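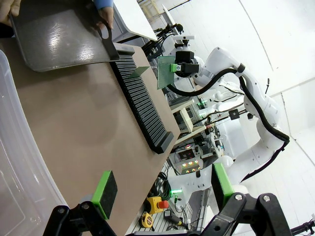

Piroska Kerekes wants to know if the new slotted rack will take her green boards without scratching them, and she asked me that before I'd even finished saying the word "launch." Fair enough! Yes, Piroska, the slots only touch the edges.

So, August 11, 2025: Fisby is putting its Bidum board rack on sale, and I get to write the announcement this time. It's long, black and slotted, it sits flat on a workbench, and your circuit boards stand up in it like letters in a file. I've wanted one since April, when I lost 2 good boards at the bottom of a drawer (still not over it).

We've made 3,000 for the first run. The first 200 orders ship with a clear plastic bin for loose parts.
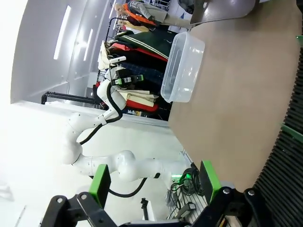 The bin is meant to live at the table's edge, next to the rack — mine fills up with screws by lunchtime, but you may be tidier than I am. Vörös and Amari will both carry the set in their stores, and you can order from us too. Delivery takes 4 working days. Write to the Fisby press desk if you'd like one to try out.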